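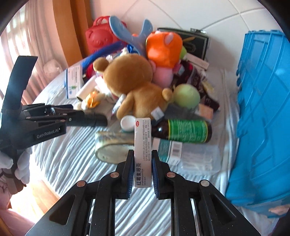

Man muss sich trennen können, sonst wohnt man eines Tages im Keller seiner eigenen Sachen, schrieb mir Glória Magalhães, als sie gelesen hatte, dass ich über das Aufräumen einen Text vorbereite. Ich habe den Satz zweimal gelesen und finde ihn schön, aber ich bin mit ihm nicht einverstanden.

Seit einigen Jahren ist das Wegwerfen eine Tugend geworden. Es gibt dafür Bücher, Kurse und Sendungen, und es gibt Leute, die man für Geld in die Wohnung bestellt, damit sie vor dem offenen Schrank stehen und fragen: Brauchst du das wirklich? Die Antwort steht schon fest, wenn die Frage gestellt wird. Wer ja sagt, muss sich erklären. Wer nein sagt, bekommt ein Lob und einen Müllsack.

Ich lebe in einer Wohnung mit 51 Quadratmetern und zahle dafür 710 Euro, und ich weiß also, dass Platz nicht umsonst ist. In meinem Flur stehen vier Kartons, die ich nach dem letzten Umzug nicht ausgepackt habe. In einem davon sind Postkarten, in einem zweiten ist Geschirr meiner Tante, und die zwei anderen kenne ich nicht mehr genau. Nach der Regel, die man überall hört, sollte ich sie ungeöffnet weggeben: Was man ein Jahr nicht benutzt hat, das braucht man nicht. Diese Regel ist bequem, und sie ist dumm. Eine Taschenlampe benutze ich auch manchmal zwei Jahre nicht.

Die Regel verwechselt nämlich den Gebrauch mit dem Wert. Bei einem Locher fällt beides zusammen. Bei einem Kinderspielzeug, mit dem das Kind seit langem nicht mehr spielt, fällt es auseinander. Meine Tochter ist jetzt sechzehn und hat im Januar gefragt, wo der Stoffesel sei. Sie wollte nicht mit ihm spielen. Sie wollte wissen, dass er noch da ist, und als ich sagte, er liege im oberen Fach, war das Gespräch zu Ende. Ich hätte nicht gern eine andere Antwort gegeben.

Es kommt noch dazu, dass das Ausmisten heute ein Geschäft ist, und zwar eines, das an beiden Enden verdient. Die Firma Clastik verkauft Kisten mit Deckel, in die man das Übrige einsortieren soll. Im letzten Prospekt stand, man werde sich nach der Trennung von den Dingen »leicht« fühlen, und auf der nächsten Seite waren die Kisten in drei Farben. Die App Loda, die mir ein Kollege empfohlen hat, schickt jeden Abend eine Aufgabe: heute die Schublade, morgen die Bücher. Nach einer Woche hatte ich sie gelöscht. Das war das Einzige, wovon ich mich in dieser Zeit mit Freude getrennt habe.
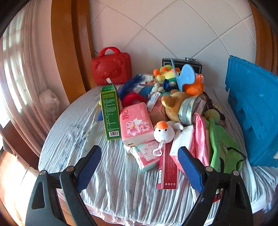

Bei dir liegt eben nicht die ganze Familie im Schrank, hielt mir Eduardo Magalhães am Telefon entgegen, ich solle einmal versuchen, ein Haus mit drei Etagen zu leeren, in dem vierzig Jahre lang niemand etwas weggegeben habe. Er hat das im Februar vor zwei Jahren selbst gemacht, in der Straße, die in seiner Familie nur »der Carrilho« heißt. Am Ende, sagte er, habe er die Sachen gehasst, und ein wenig auch die Menschen, die sie aufgehoben hatten.

Dieses Argument nehme ich ernst. Man hinterlässt mit seinen Sachen eine Arbeit, und die Arbeit machen die anderen. Ich kenne Familien, die sich über einer Kommode zerstritten haben, die vorher keiner haben wollte. Trotzdem glaube ich, dass Eduardo zwei Dinge in einen Topf wirft. Das eine ist das Aufheben, das andere ist das Nicht-Hinsehen. Wer aufhebt, der weiß meistens, was er hat. Er nimmt es ab und zu in die Hand und legt es vielleicht an einen anderen Ort. Wer nicht hinsieht, der stapelt, und irgendwann ist der Stapel stärker als er.

Es gibt ja auch Sachen, bei denen ich streng bin. Die Hausapotheke sehe ich jeden Winter durch, und was abgelaufen ist, kommt weg. Da gibt es ein Datum auf der Packung, und über ein Datum muss man nicht philosophieren. Auch Kabel, zu denen das Gerät fehlt, dürfen gehen, ebenso Schlüssel ohne Schloss, obwohl ich zugebe, dass mir bei den Schlüsseln die Hand gezögert hat. Ich verteidige also nicht die volle Wohnung. Ich verteidige das Recht, über die eigene Wohnung ohne Aufsicht zu entscheiden.

In meiner Muttersprache haben wir für das deutsche Wort »ausmisten« keine gute Übersetzung. Als ich es im Kurs lernte, erklärte uns die Lehrerin, es komme aus dem Stall. Man schafft den Mist der Tiere hinaus. Ich fand es damals lustig, heute finde ich es etwas grob. Das Fotoalbum meiner Großmutter ist kein Mist, und auch die Gebrauchsanweisung einer Nähmaschine, die es nicht mehr gibt, ist keiner, wenn am Rand die Handschrift meiner Mutter steht.

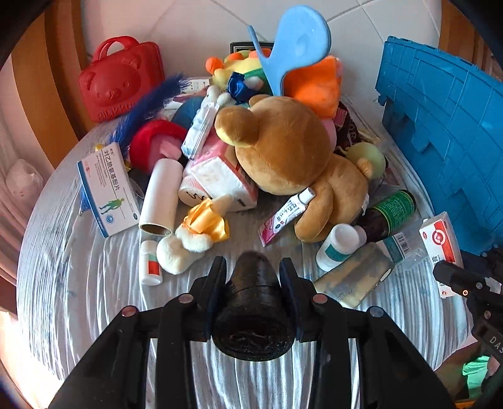
Spielzeug und Medikamentenschachteln auf einem gestreiften Laken.

Was mich am meisten stört, ist der moralische Ton. Wer viel besitzt, gilt als unfrei, und wer fast nichts besitzt, als klug. Aber die leeren Zimmer in den Zeitschriften gehören selten armen Leuten. Wer einen Korkenzieher wegwirft und ihn am nächsten Samstag neu kaufen kann, der hat leicht reden. Meine Eltern haben Schrauben in Marmeladengläsern gesammelt, weil eine Schraube Geld kostete und der Laden weit war. Es wäre ihnen nicht eingefallen, das eine Belastung zu nennen. In solchen Gläsern steckt eine Vorsicht, die ich nicht mehr nötig habe, die ich aber nicht verspotten lasse.

Ich habe deshalb einen Vorschlag, er ist nicht groß. Man soll beim Aufräumen nicht zuerst fragen, ob man eine Sache braucht. Man soll fragen, ob man noch etwas über sie sagen kann. Von dem Geschirr meiner Tante kann ich sagen, dass die Suppenschüssel nur an Ostern auf den Tisch kam und dass der Deckel von einem anderen Service ist. Also bleibt sie. Über die zwei Kartons im Flur kann ich im Moment gar nichts sagen, und das spricht gegen sie, oder gegen mich.

Am Wochenende werde ich sie öffnen. Leonor Quintela hat angeboten, mir dabei zu helfen, unter der Bedingung, dass sie etwas mitnehmen darf. Die Suppenschüssel habe ich vorher in die Küche gestellt.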